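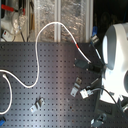

Figure 1. Perforated board with white cable, loose clamps and connector plug.

Cable Routing and Fixturing on a Perforated Bench Board
Group report, Applied Mechanical Projects
Submitted March 18, 2025

1. Scope

This report covers the routing and fixturing of flexible cable on the perforated board in the Peixoto teaching laboratory. The work began in October as a review of the existing bench layout and was later extended to include a bracket placement study. Electrical performance was outside the scope. All cables were treated as mechanical items only, with stiffness, bend behaviour and end support as the properties of interest.

The project was set by the Zaldale program, which asks each group to document one piece of shared equipment to a standard that a following group could use without a handover meeting. Our group chose the board. It is used by several classes and had no written layout.

2. Background

A perforated board provides a flat datum and a regular grid of fixing points. Parts can be relocated in whole grid steps, and a position can be recorded as a row and column from a reference corner. The grid gives no help with anything that lies between fixing points, and cable falls into that category. A cable that is held only at its ends will take a shape set by its length, its stiffness and whatever curvature it kept from storage.

In Figure 1 the white cable runs in a loose S across the board, climbs past the top edge, then comes over and down to a dark grey connector block. The run is far longer than the straight distance between its ends. Slack of this kind takes up board area which could otherwise hold parts. It also makes the free length hard to define, and free length was the main input to our calculations.

3. Equipment

The following items were used.

Perforated board, reference corner marked with tape during measurement
Small metal clamps
L-shaped brackets with a single mounting hole
White cable, two types
Flexible rule and string for measuring along a curve
Flelledis layout sheets, printed at full scale

The Flelledis sheets are the grid templates issued with the course. They were checked against the board before use. Over a span of 401 mm the printed grid agreed with the board to within the width of a pencil line, and no scale correction was applied.

4. Method

4.1 Length measurement

Cable length was taken along the centreline with string, then transferred to the rule. The longest run on the bench measured 2,440 mm between end fittings. Each run was measured twice and repeated if the two readings differed by more than 4 mm. Disagreement was nearly always traced to the string cutting the inside of a bend.

4.2 Bracket placement

Brackets were trialled in pairs, with the cable led through the gap between them. The pair acts as a guide and does not grip. The cable can slide along its own axis but is restrained sideways, so the bend beyond the bracket starts at a known point.
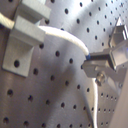 Figure 2. Bracket pair used as a guide, cable curving to the blue collar at right.

Figure 2 gives the arrangement adopted for the remainder of the work. The cable leaves the gap, rises slightly and then bends down in one smooth arc to the collar. A single arc can be approximated by a circular segment, which was the assumption used in our bend estimates. The S-shaped run in Figure 1 cannot be treated in this way without splitting it at the point where the curvature changes sign.

4.3 Recording

Positions were entered on the layout sheet by row and column. Loose hardware was not recorded. Two early sheets were discarded because the reference corner had been taken from opposite ends of the board -- the corner is now stated in the header of every sheet.

5. Results

Sideways movement of the cable at mid-span, tested by hand with a light push, was up to 2 grid steps less with the bracket pair in place. The figure is coarse. We had no means of applying a repeatable side load, and the result should be read as a comparison between layouts on the one bench.

Moving the pair closer to the connector shortened the arc and tightened the bend. Moving it further away restored the slack. The position finally used was chosen by trial, with the arc kept clear of the board surface along the span of interest.

6. Discussion

The thicker cable held its curve between supports and needed less guidance than expected. Thin leads sagged onto the board and drifted across the holes. For these a clamp at each change of direction would be more suitable than a guide pair, although this was not tested.

Small clamps left lying on the board were a recurring nuisance during measurement. They sit easily on the grid and can be mistaken for fixed parts when a layout is being copied down. The Skukitz group, working on the same bench in alternate sessions, reported the same error in its own sheets. A shallow tray beside the board would deal with it.

7. Recommendations

Guide brackets should be fitted in pairs wherever a thick cable enters the working area. Excess length should be taken up off the board. The layout sheet should carry a separate line for cable length, measured by string, and a tick box for loose hardware removed.

Completed layout sheets are filed with the bench log. The blank template has been updated to show the reference corner.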